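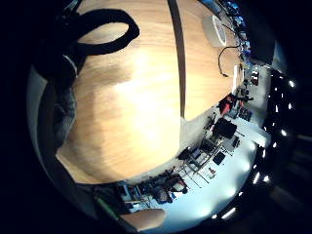 Samdale's county council has put out its survey of farmland and allotment soils, and I've spent the morning reading it. I'll go through the main points in a few posts. The full thing is long and most of the useful material is in the annexes. I've been at a wooden table with a dark seam running part of the way across it, reading on a screen, so forgive any page numbers I get wrong. 1/

The survey took 2,000 samples from fields, allotments and verges along the Lubis valley. The main worry is old metal from the smelting works upstream: lead, cadmium and zinc. Zinc is the least of it for people, but it does harm crops at high levels. 2/

What's new is the depth. Earlier surveys only took the top layer. Gunvor Eide's team went down to 40 cm on the arable land. In the fields near the river the lead is higher lower down, which fits with old flood silt being buried under newer soil. 3/

That matters for ploughing. If you plough deep there, you bring the worst of it back up. The report recommends shallow cultivation on the flood plain and says so plainly in section 4. It doesn't say who will tell the farmers, many of whom rent by the year. 4/

Then plastics. They found bits of mulch film in most of the vegetable fields. Ratih Nugroho wrote that chapter and it's the clearest in the report. The film gets thin in the sun, tears when it's lifted, and the scraps are ploughed in. After a few seasons you can't get them out. 5/

She also looked at fibres from clothing and household textiles. They go down the drain from the washing machine, end up in the sewage sludge, and the sludge goes on the fields. The counts were highest where sludge from the Ceko works had been spread. 6/

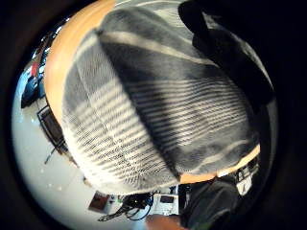

Grey and white knit, with a charcoal stripe.

The report doesn't split the fibres by garment, so please don't quote it as saying jumpers are worse than fleeces or the other way round. It gives synthetic and natural as two groups and stops there. Natural fibres break down faster, but the dyes on them weren't tested. 7/

Allotments. Three sites came out above the level where the council has to look again. The advice for those is the usual: wash and peel root crops, keep the soil from getting acid, use raised beds with clean soil for salad leaves. Nothing is being closed. Plot holders should get a letter in December. 8/

A few of you asked about Jestero, the old tip. It isn't in the survey. Yoga Santoso confirmed to me that it comes under the waste side and has its own monitoring, last published four years ago. I've asked for the newer figures and will post them if they come. 9/

My main complaint is money. There's a good plan for repeat sampling at the same points, and no budget line for it. One survey gives you a map. You need the second one to know whether anything is getting better. 10/

Corrections welcome. Aliki Economou has already pointed out that the cadmium table in annex 3 is in dry weight and the chart next to it isn't labelled. I've written to the council about that. 11/11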